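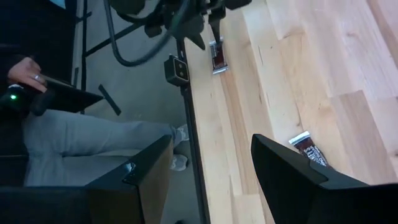 Unit 7: Flow-wrapped bars and their handling on the bench
Course notes, Food Packaging Practice
Prepared by Kanyarat Tanasarn; revised August

7.1 Scope

The unit covers single snack bars in flow wrap, from the finished pack to its placement on a work surface. Cartons and shelf trays are dealt with in Unit 8. Students should have read the notes on film structure first.

7.2 Parts of the pack

A flow wrap is made from one web of film. The film is folded round the product and closed by three seals: a fin seal along the underside and a crimped seal at each end. The printed panel is the part of the film facing away from the fin seal. On many bars the ends are left silver or white and the colour is kept to the middle. This makes the seal area easy to inspect, as creases and trapped product show up poorly on dark ink.

Terms used in the workshop:
Crimp: the ridged band formed by the end jaws.
Head space: the empty length of film between product and crimp.
Register: the position of the print relative to the cut.

7.3 Picking up and setting down

Hold the bar across the body, near the middle of its length. Do not lift by the crimp. A load on the end seal can open it at the corner, and the leak may be too small to find by eye.

A bar can be laid flat or stood up. Lying flat, it rests on the fin seal and may rock slightly; press once and release. Bars lying at an angle to the table edge should be squared up before measuring. Upright bars tip easily and should not be left near an edge.

7.4 Surface

Benches in the Watonwood room have solid wood tops. Wipe along the grain and let the top dry before use. Grit caught between planks will scratch film. Report raised joints to Nassoro Kioko.

7.5 Practical

Each pair receives 32 bars. Record for each bar:
(a) overall length, crimp to crimp
(b) width of both end seals
(c) register error, with sign
(d) any crease crossing a seal

Enter results on the Dritari sheet. Last year's set held 488 bars, of which 452 were accepted. Rejected bars are kept for the seal test in Unit 9 and must not be eaten.

7.6 Reading

Cruzado, Workshop Notes on End Seals, sections 2 and 4. Copies from Mayuree Kaewkla.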